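Graltdale Community Board > Home and Garden > Lining paper before painting, yes or no?

pell_court
Posted 7 July 2024
We bought a 1930s place off Fusdale Road in January and I'm finally getting to the back bedroom. The plaster is sound but it has hairline cracks all over, plus some old filler that stands proud of the wall. My plan is to hang lining paper and then paint over it. My brother-in-law says that's a waste of money and I should skim it or just fill and sand. The room is small, with one window and a chimney breast. Has anyone done it both ways?

tomasz_b
Lining paper, every time, in a house that age. The cracks come back through paint within a year. Go horizontal if you can, and butt the seams. Don't overlap them. Size the wall first with thinned paste and let it dry overnight.

grovelane
I'd disagree with that. I lined two rooms and regretted both. You can see every seam when the sun comes in from the side. Skimming cost me 400 for a room and it has been fine ever since. If the plaster is sound, I would get a quote before buying any paper.

tomasz_b
Seams show when the paper was still damp and stretched when it went up, or when people slop paint on too soon. What grade did you use?

grovelane
No idea, it was whatever the store had. It was thin.

tomasz_b
That would be part of it. Thin paper follows every bump in the wall.

Shahnaz Haque
I've lined most of my house over the years and I'm no professional. Cut all your lengths before you mix any paste, and leave a couple of inches extra at each end. Number them on the back in pencil. Roll each one against the curl and let it lie flat for a bit, or it will fight you the whole way.

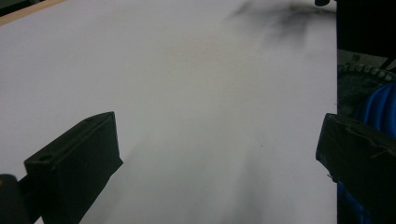

Paste from the middle out to the edges and fold it over on itself like an accordion. Then leave it to soak for whatever time the label says, and keep that time the same for every length. If one piece soaks for five minutes and the next for fifteen, they expand differently and you get gaps as they dry. I think that's what happened to a lot of people who say lining paper doesn't work.

pell_court
Thanks, that helps. Does it matter which paste? The hardware store on Flosard Street has a ready-mixed tub and also the powder.

Shahnaz Haque
I use powder because it's cheaper and I can make it a bit thicker for heavy paper. The tub is fine for one room.

oldhandrail
Ready-mixed for a beginner. Lumps in powder paste are a pain, and you won't notice them until the paper is up.

grovelane
Still think you should get the quote. Samarakoon Plastering did mine and they were in and out in 2 days.

pell_court
I did call them, they're booked for weeks and I want the bed back in there. What about the chimney breast? Start there or in a corner?

Shahnaz Haque
If you're hanging vertically, center the first length on the chimney breast and work out both ways. For horizontal, start at the top of the wall and work down.

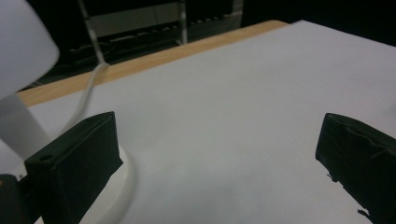 Check the ceiling line with a level before you trust it. Mine drops so much on one side that I had to snap a chalk line and trim to that. Use a new blade for trimming and change it often. A dull one tears wet paper.

tomasz_b
Agree with all of that. And wait at least 24 hours before painting, longer if the room is cold. First coat should be thinned a little.

oldhandrail
Turn the radiator off too. If it dries too fast, the edges lift.

pell_court
OK, going with the heavier paper and the tub of paste. I'll sand down the old filler first. Brother-in-law has been told.

grovelane
Good luck with it. Look at the seams in the evening light before you put the second coat on.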